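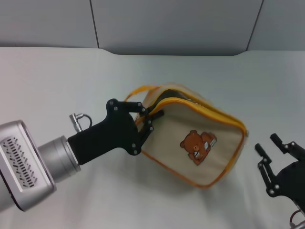 Setting Up a Supply Register for a Small Health Outreach Program

Applies to: field offices running outreach clinics from a central store
Last revised: 2018-09-05
Maintained by: Beverley Kerslake, Ninden Health Outreach

Purpose

This page explains how to set up and run a paper supply register, with a matching spreadsheet, for a program that sends medicines and basic equipment from one store to several outlying clinics. It was written for the Kereama and Ukon field offices and can be used by any partner with the same arrangement. It does not cover controlled drugs or vaccines, which have their own registers and their own rules.

The register answers three questions. How much of each item is in the store now? Where did the rest go? When must the next order be placed? If it cannot answer these on the day a donor's auditor arrives, it is not being kept correctly.

What you need

A bound ledger with numbered pages. Do not use loose sheets or a ring binder.
Stock cards, one per item, kept on the shelf with the item.
Duplicate issue slips, prenumbered.
A computer with any spreadsheet program. It does not need to be online.
A lockable cabinet for the ledger and used slip books.
Two named staff members: a storekeeper and a checker. The same person cannot hold both roles, even during leave.

Step 1. Fix the item list

Write down every item the program stocks. Give each one a single line with the generic name, strength, form and unit of issue. "Paracetamol" is not a usable entry. "Paracetamol, 500 mg, tablet" with the unit "tablet" is.

Choose the unit of issue before anything else. Most errors in the old Kereama register came from items received in boxes and issued in strips. If clinics ask for tablets, the unit is the tablet, and every delivery is converted on arrival. Pack sizes change between suppliers, so a count kept in boxes cannot be trusted from one order to the next.

Give each item a short code. Any scheme will do if it is written down. Ours uses one letter for the class (M for medicine, D for dressing, E for equipment, T for test) and three digits. Codes are never reused. When an item is dropped, rule through its line on the list and leave the code retired.

Step 2. Take the opening count

Close the store to issues. Post a notice to the clinics beforehand so that nobody arrives to collect.

Work shelf by shelf. The storekeeper counts and calls out, the checker writes. Then change places and count again. Where the two counts differ, count a third time with both people at the shelf. Do not average.

Record the batch number and expiry date for each item. If an item has more than one batch, each batch gets its own line. Expired stock is counted too, written on a separate sheet, and moved to the quarantine shelf before the store reopens.

Both people sign and date the foot of every count sheet. The sheets are filed inside the front cover of the ledger and stay there until the ledger is full.

Step 3. Open the ledger

Each item gets a double page. Rule the following columns from left to right:

Date
Reference (delivery note or issue slip number)
From or to
Batch
Expiry
In
Out
Balance
Initials

The first line on each page is the opening count. Enter "Opening" as the reference and put the counted quantity in the In column.

Entries are made in ink. A mistake is ruled through once so that it can still be read, then initialed, and the correct entry is made on the next line. Correction fluid is not allowed anywhere in the ledger. A page that has been ruined is crossed corner to corner and left in place. Missing page numbers are the first thing an auditor looks for.

Step 4. Receive a delivery

Check the outside of each carton before signing the carrier's note. If a carton is wet, crushed or opened, write that on the carrier's copy as well as your own.

Unpack and count the same day. Compare three documents: the order, the supplier's delivery note, and your count. Enter the counted quantity in the ledger, never the quantity on the note. If they differ, fill in a discrepancy form and send it to the supplier within five days. Flomon, the freight agent used for both offices, will not consider a claim that arrives later.

Donated goods are received in the same way. Write the donor's name in the From column. Donated medicines with less than the agreed shelf life remaining are listed on the discrepancy form and held in quarantine until the program manager decides. Do not put them on the shelf in the meantime.

Step 5. Issue to a clinic

No slip, no issue. The clinic completes the request part of the slip with its current balance and the quantity wanted. The storekeeper fills in the quantity supplied.

Issue the batch with the earliest expiry date first. Place new stock behind old stock on the shelf so that this happens without searching.

The person collecting counts the goods at the counter and signs. The top copy travels with the goods. The second copy stays in the book. Post the slip to the stock card immediately and to the ledger before the end of the day.

Worked example. The balance for item M014 is 587 tablets. A slip arrives from one of the Ukon clinics and 178 tablets are supplied. The storekeeper enters the date, slip number, clinic, batch and expiry, writes 178 in the Out column, and carries the balance forward as 409. The stock card must show the same figure. If it does not, stop and find the difference before making another entry for that item.

Step 6. Set the reorder level

Find the average monthly use for each item. Add up the Out column for the last six months and divide by six. Leave out any month in which the item was out of stock, and divide by the number of months that remain. Including an empty month makes the need look smaller than it is.

Next, find the lead time, in months, from placing an order to having the goods on the shelf. Use the longest of the last few deliveries. In the rainy season the road to Ukon can add several weeks, and the lead time for orders that will arrive in that period should be increased to match.

Reorder level = average monthly use x (lead time + 2)

The 2 is the safety stock in months. Write the reorder level in pencil at the head of the ledger page and on the stock card. When the balance reaches this figure or drops below it, the item goes on the order list that day.

Recalculate every April and again six months later. Items with seasonal demand, mainly malaria tests and oral rehydration salts, should be checked against the same months of the previous year as well.

Step 7. Keep the spreadsheet

The ledger is the record. The spreadsheet is a copy used for reports and for spotting items that are close to expiry. If the two disagree, the ledger stands until a physical count shows otherwise.

Use one sheet for the item list and one for transactions. Do not make a sheet for each item. Each transaction row holds the date, item code, reference, place, batch, expiry, quantity in and quantity out. Balances are calculated from these rows with a sum by item code. Never type a balance directly into a cell.

Enter expiry dates as real dates. Where the label gives only a month and year, use the last day of that month. Sort by this column to produce the short-dated list, and send it to all clinics with the monthly report.

Save a copy under a new name at each month end. Keep one copy on a drive stored outside the building.

Step 8. Monthly check

At the end of each month the checker picks a sample of items from the list, including at least one that was issued often and one that did not move. For each of them:

Count the shelf.
Compare with the stock card.
Compare the stock card with the ledger.
Compare the ledger with the spreadsheet.
Write the result in the check book and sign.

A full count is done twice a year by the method in Step 2.

Where a difference cannot be explained, enter it as an adjustment with the reference "ADJ" and the check book page number. Adjustments must be signed by the program manager. They are reported to the donor with no netting off. A surplus of one item does not cancel a loss of another.

Common faults

Balance correct on the card, wrong in the ledger. Usually a slip posted twice or not at all. Check the slip numbers in sequence.

Balance wrong by a multiple of the pack size. A delivery was entered in boxes. Go back to the last receipt.

Spreadsheet total wrong for one item only. Look for a space before or after the item code.

Clinic reports a shortage, store shows the goods issued. Compare both copies of the slip. If they match, the difference arose after signature and is followed up at the clinic, with no change to the store ledger.

Retention

Ledgers, slip books, count sheets and discrepancy forms are kept for seven years after the last entry, or longer if the grant agreement says so. Label each box with the office, the record type, and the first and last dates inside.

Blank ruled pages for the ledger and the discrepancy form can be requested from the Ninden office.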